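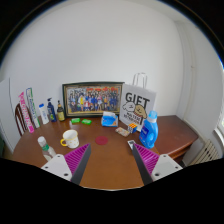
Figure 4. Table in the corner of a room, with a framed group photograph against the back wall, a gift bag and a detergent bottle to its right, and a Rubik's cube beside the bottle.

4.2 Mixed surfaces and the placing of display objects

The third group of surfaces in the Clendon survey is made up of tables that hold both display objects and household goods. We call these mixed surfaces. They are harder to classify than shelves or kitchen worktops, as the items on them do not share a use. The table in Figure 4 is typical of the group. A large framed photograph stands centrally against the wall, and the remaining objects named in the caption belong to three separate categories in our coding scheme: packaging (the gift bag), cleaning supplies (the detergent bottle) and games (the cube).

Each surface was coded for the position of its largest display object, following the scheme set out by Villca in the earlier Dorkow study. A display object is any item kept mainly to be looked at, such as a print, a trophy or an ornament. Position was recorded on two scales, front to back and left to right, each divided into three bands. The photograph in Figure 4 falls in the back and centre bands. Items were then coded by whether they stood in front of, beside or behind the display object. Where two items overlapped, as the bottle and the bag do in the figure, the nearer one was coded first and the overlap entered as a separate field.

The full set contains 3,191 coded items from 80 homes. Of these homes, 28 had at least one mixed surface. Items leaning on a wall were treated as standing - a change from the Dorkow scheme, where they formed a class of their own. The change affects framed pictures more than any other type of item, and the two sets of results should not be compared directly on this point.

Group portraits raised a further question. Under the first version of the scheme they were entered with family photographs, but many show schools, clubs or workplaces, and the coder often cannot tell which. The print in Figure 4 shows many people in rows before a backdrop with red banners, and nothing in our coding depends on what the occasion was. We therefore use a single class for all framed photographs of people and leave the subject of the print to the interview stage.

Gift bags were also difficult. A bag may be kept as a container, kept for later use or simply left where it was put down, and its contents are rarely visible from the front. Orlando Villca, who coded the February sample, entered every upright bag as packaging whatever it might hold. The second coder at first entered some as containers. The two sets were reconciled under the packaging rule, which needs no guess about contents. Bags lying flat were coded as paper goods.

Detergent and other cleaning supplies were entered under their usual class wherever they were found. The Sánchez index, used in Section 5 to measure how far items are spread from their usual room, treats a bottle on a table in the same way as one on the floor - only the room is counted. Pirkico, the software used for data entry, stores the surface type in a separate field, so the index can be worked out again with surface included.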